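Gorkesham Foreign Affairs Forum
Minutes of the June meeting
Chair: Canan Güneş

1. Opening
The meeting opened at 7:05 p.m. The May minutes were approved with one correction: the fishing access talks between Vandby and Noso were suspended, not ended.

2. Vandby and Noso
The chair summarized developments since May. Vandby has recalled its ambassador over the seating order at the regional summit, where the Noso delegation was placed ahead of the host's neighbors. Noso says the order was alphabetical. Both governments still recognize the Matheson Strait agreement, and the ferry crossing remains open to passengers. Freight is being held for inspection on the Vandby side.

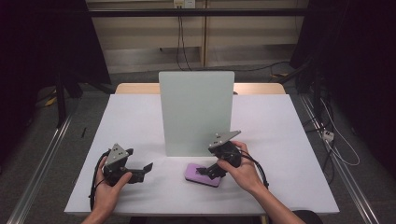
Does the recall cancel the agreement?
The agreement stays in force until one party gives 80 days' written notice, and neither has done so.

Members discussed whether the dispute is mainly about protocol or about fishing licenses. Vandby wants the yearly number capped at 300. Noso issued 97 more than that last season and considers the cap a matter for its own parliament. The forum took no position. It was agreed that the briefing paper should set out both claims in full, with the text of the licensing article attached.
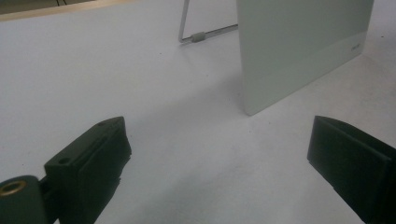 Canan Güneş said the paper should also cover the smaller islands in the strait, whose councils were left out of the first round of talks and have asked for observer seats at the next one. Agreed. A page will be added after the licensing section.

3. Briefing paper
The draft is to be circulated before the next meeting. Comments go to the chair in writing. Maps will be redrawn to show the strait under both names. The section on customs duties was held over, as the Vandby figures are not yet published.

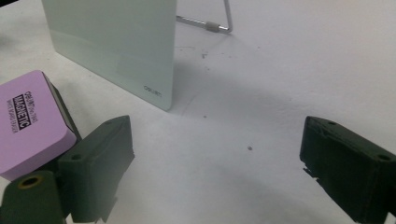
June meeting, Gorkesham

4. Speaker program
Two invitations remain unanswered. The chair will write again. The talk on visa rules for seasonal crews moves to the fall.

5. Other business
Members asked for the reading list to be sent with the agenda in future. Agreed.

The meeting closed at 8:40 p.m.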